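5.3 Hem snagging at the front plate

The most frequent fault in the Lernel folding trials was a stall during the first lift of the hem. Of 1655 fold attempts logged on the two-arm station, 336 ended in an overload stop on at least one arm. Stops during sleeve folds were rare and cleared on the first retry. Stops during the hem lift usually did not clear, and the operator had to open the grippers by hand and lay the garment out again.

The joint current logs show the same pattern in most of these cases. Both grippers close on the hem, the wrists begin to rise, and the current in one shoulder joint climbs until the controller cuts torque. The other arm keeps moving until the stop signal reaches it, a delay of 410 ms in the Skenora controller as delivered. During this interval the garment is pulled to one side. Two shirts were torn at the side seam before the delay was identified.

We traced the fault to the starting layout. The planner assumes that the whole garment rests on the work surface and computes the approach height of the fingers from the plane of that surface. Larger shirts do not always meet this assumption. Figure 2 shows a red T-shirt laid flat with its collar toward the back wall and its hem hanging just over the front edge, where the white surface meets the dark plate. A round silver knob stands out from the plate on each side of the hem. When the fabric beyond the edge is gathered by a closing finger, it can be drawn sideways against a knob and held there. The overhead segmentation does not separate fabric on the surface from fabric past it, so the planner receives no sign that the grasp point is off the plane.

The overload threshold was first suspected. Raising it reduced the number of stops but increased the load on the seams, and the original value was restored. The Dissanayake grasp filter was also tested. It rejected some poor grasps at the sleeves and had no measurable effect at the hem.

Figure 2. Folding station with a T-shirt in the starting layout, hem toward the arms.

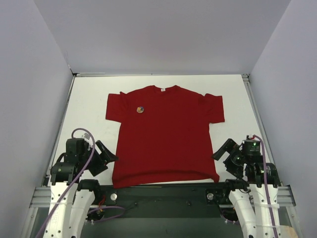 The final configuration rejects any layout in which the garment mask crosses the front edge and asks the operator to move the shirt back before the arms are enabled. The stop signal is now sent to both arms from the same safety relay. A mechanical cover for the knobs has been drawn up by Flelton but was not fitted during the trials reported in this paper.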